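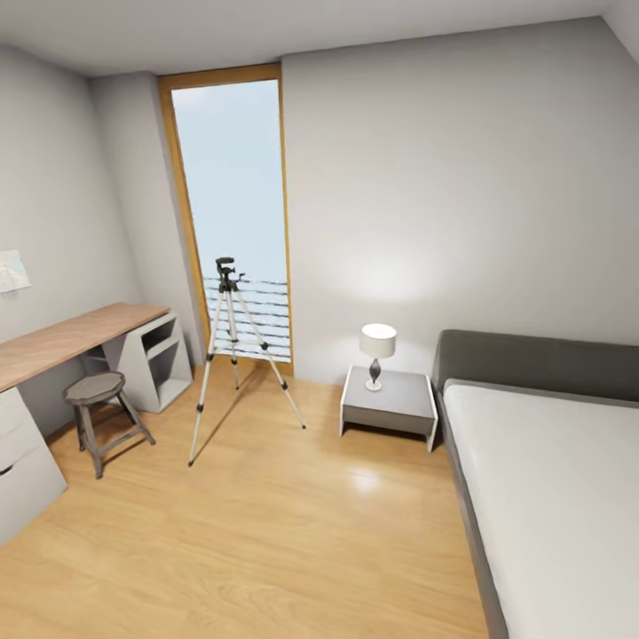 Can a home robot clean up a bedroom by itself yet?

Parts of it. Vacuuming a clear floor is pretty much solved, picking stuff up is hit and miss, and changing a bed is still a person's job in any normal house.

Posted by cornerdesk_mo
Asking because I'm moving into a small attic room in November, sloped ceiling, wood floor, not a lot in it. Bad back, bending is the problem. Want to know what's real before I spend anything. Mainly: floor, stuff left lying on the floor, sheets. Stairs up to the room too, if that matters. Budget is not huge.

3 replies

Fjeld_and_fern
Had a Stelow floor vac almost 20 months. Fine on wood. Good along the baseboards, bad in corners, you still do those with a brush. It won't climb stairs so it lives upstairs and you carry the bin down.

Thin legs are what gets it. Folding stands, tripods, drying racks, anything with crossed bars near the floor. Mine drives up on the low bar and sits there complaining. I fold it all up and put it on the bed before I hit start.
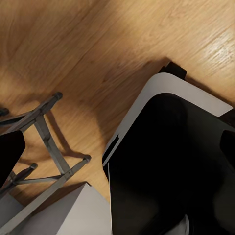 So thats two bends right there, which is what you're trying to avoid. Get a long reacher grabber, keep it by the door. Paid 20 bucks for mine and it does more than the vac some days. Also look at how low your bed frame is before buying, measure it, the tall vacs with the bump on top won't fit under a platform bed.

benchrat
Depends what you call a robot. The arm kind, with a gripper, I work near one at the shop (Cillari, moves parts tray to tray). Does the same pick all shift and hardly misses. Move the tray a hand's width and somebody has to go reset it. A bedroom is nothing but moved trays.

Sheets are worse. Cloth has no fixed shape so the thing has to work out where the corner is every time, then pull hard enough but not too hard, then walk around to the other side. I've seen demos. Slow, and usually a bare mattress with nothing else going on. Wouldn't pay for it.

If you want to test anything at home, do it like this, it's how we try out new gear:

1. Pick one chore. Just one. "Pick up the socks" not "tidy the room".

2. Set up a camera on a tripod, high enough to see the whole bed and the floor this side of it. Let it run. You'll miss the good failures if you're only watching with your eyes.
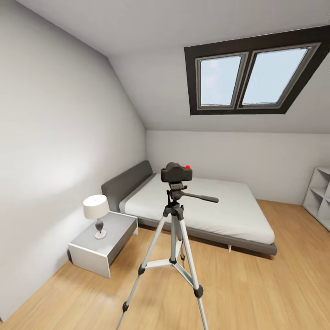 3. Do the chore yourself first, time it. Most people skip this one.

4. Run the machine on the same mess. Then make the mess diffrent and run it again. Second run is the one that counts.

5. Write down every time you had to step in. If it's more than you'd have bent down anyway, send it back.

urnen_user
just get the Urnen, was $199 when I got mine. works great

Fjeld_and_fern
^ that's a vacuum too, same deal as the Stelow. Won't pick up a sock.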